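Clearing the bed before night: one basket for the soft toys

If you share the bedroom with small toys, a basket standing close to the headboard can save you a lot of bending in the evening.

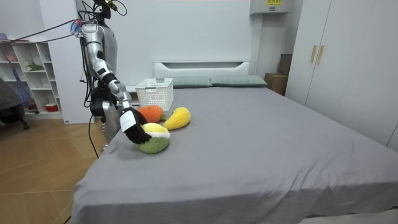

Lorena Cabral wrote under my last page that she tried a basket with a lid for one month, and in her home the toys always stayed on top of the lid. She asks if an open one does not collect too much dust. It does collect a little. I shake mine out on the balcony on Saturdays and I am satisfied with this.

The basket. Take a plastic one with holes in the sides, so the air can pass and the plush does not begin to smell. White is easy to wipe. Before you put it on the bed, feel the bottom with your hand, because a rough corner will pull threads from the sheet. I smoothed mine with a nail file.

The order. First make the sheet flat and push the pillows up against the headboard. Then gather the toys in one group in front of the basket, and only after this put them inside. The long ones, like a mango or a pear, go in first and lie along the side. The round ones, for example an orange, fill the middle.

Washing. Plush fruits can usually go in the machine inside a pillowcase closed with a knot, but please read the label first. I use the cold program and 400 turns for the spin, not more. Dry them on a towel and turn them over in the morning. A thick one needs two days in January, in my apartment even longer.

At night the basket goes down to the floor, on the side where you don't step out of bed. I forgot this one time and I kicked it in the dark.

Next week I will write about pillowcases with a broken zipper.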